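Brustine project, fault report, 9 July 2022. Second version. First one had the wrong log attached, ignore it.

## What happened

Endurance run on the Jimach hand, mounted on the Pamari arm, in the Cowie lab. Plan was open/close cycles all afternoon with the sleeve on, then a slow reach every so often so the wrist gets some use too. Cycle 342, the outer finger stalled partway through closing. The hand controller flagged it. The arm did not care. It kept going into the next reach with the finger stuck and the motor still pulling.

One of us hit the e-stop. Fingers were already back from the hand, so no injury. But the person closest had been tugging the sleeve straight between cycles, which we had all been doing for weeks and which isn't in the procedure anywhere. That's the part we got told to write up properly.

## Why there is a sleeve at all

The sleeve keeps dust out of the knuckles and makes the back of the hand less hard if it bumps somebody. We picked a thick ribbed knit because it stretches over the wrist and was in the cupboard. Not a great reason. Thin fabric was tried in March and it tore at the seam, so thick seemed like the safe choice.

Trouble with thick: it bunches. Point the hand down and the whole thing slides toward the fingers. Hem ends up sitting right where the knuckle housings are, and those have open slots with the linkages moving inside them. A loose loop of yarn and a slot. We should have seen it.

## What we thought it was first

Wrong guesses, in the order we made them:

- **Motor too hot.** Temperature trace was flat before the stall. No.
- **Cable pinched at the wrist.** Swapped the cable, ran it with the sleeve on, stalled again. No.
- **Software.** Lost most of a day on this. The stall message came from the hand with the right finger number and the right current. The code was telling the truth the whole time.

Then somebody took the sleeve off to look at the connector and it wouldn't come off. A loop from the hem was wound round the linkage pin of the outer finger. Had to cut it. So, fabric.

## Test with and without

Two runs, same speed, same grip, hand pointing down both times.

| Run | Sleeve | Cycles | Stalls |
|---|---|---|---|
| A | off | 1,304 | 0 |
| B | on, as normal | 1,304 | 14 |

Run B was restarted after each stall, sleeve pulled back up with the power OFF and the hand locked out. Most of the stalls were on the outer finger. We think that is becuase the fabric hangs heavier on that side, but we only had one sleeve left by then and it might just be how that one was sewn. Can't say more than that from one sleeve.

Only did hand-down. Hand-level and hand-up not tested. Ran out of lab time.

## The bigger problem

The snag is annoying. The arm carrying on is worse.

The hand reports a stall over its own link. The Pamari controller reads that link, but our script only checked it at the end of a full sequence. So a stall at the start of a reach means the arm finishes the whole reach before anything looks at the flag. With a trapped finger that could be a bent linkage. With a person holding the sleeve it could be a lot worse than that.

We wrote that script. It is our mistake and not a fault in the arm. The manual has a page on wiring the stall output to a protective stop input and we skipped it because the demo worked without it.

Also the e-stop was on the bench on the far side from where the person adjusting the sleeve stands. Reachable, but only by somebody else.

## Changed so far

1. Stall signal wired to the protective stop input. Checked by blocking a finger with a foam block during a reach. Arm stopped every time we tried it. We did not measure the stopping distance, need to.
2. Script polls the hand during motion now too. This is backup only, the wire is the real one.
3. No touching the sleeve, the hand or the forearm unless the arm is locked out. Includes supporting the arm while somebody looks underneath. Written on the procedure sheet and signed by all of us.
4. E-stop moved to the side where people work.

## Not changed yet

- The sleeve itself. Ideas: a shorter one that ends well above the knuckles, or a strap at the wrist so it can't slide. Elastic hem was suggested, but if elastic gets into a slot it will probably be harder to get out than yarn.
- Covers for the slots. Would need to be printed, and they can't rub on the linkage. Someone has a sketch, no part.
- Air to the forearm. There is a panel of small holes in the shell and a sleeve pulled too far up could cover it. Not what caused the stall, just something we noticed when we were arguing about temperature. Whoever designs the new sleeve should keep clear of it.

## What we would do differently

Inspect the sleeve before every run, and write it down. We had a checklist for the arm, one for the hand and nothing for the cloth in between them.

Log the stall current from day one. We turned that off early to keep the files small, so there is no way to know if smaller snags were happening before cycle 342. Likely yes. The yarn was pretty chewed up.

Stop guessing software first.

Raw logs for runs A and B are in the project folder, the cut piece of yarn is taped inside the back cover of the lab book. The old sleeve pattern is in there as well, please dont make another one from it.

## Hand with sleeve, pointing down
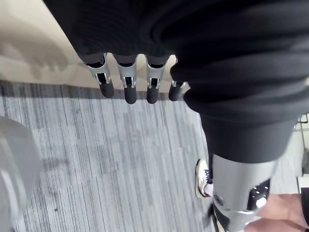
Reviewer comment on the draft: the wiring fix is fine, but item 3 needs to say who holds the lockout key when two groups share the arm. Also please measure the stopping distance before the next endurance run, with the hand and sleeve fitted, and put the number in section "Changed so far." I would not approve another run B until it's there.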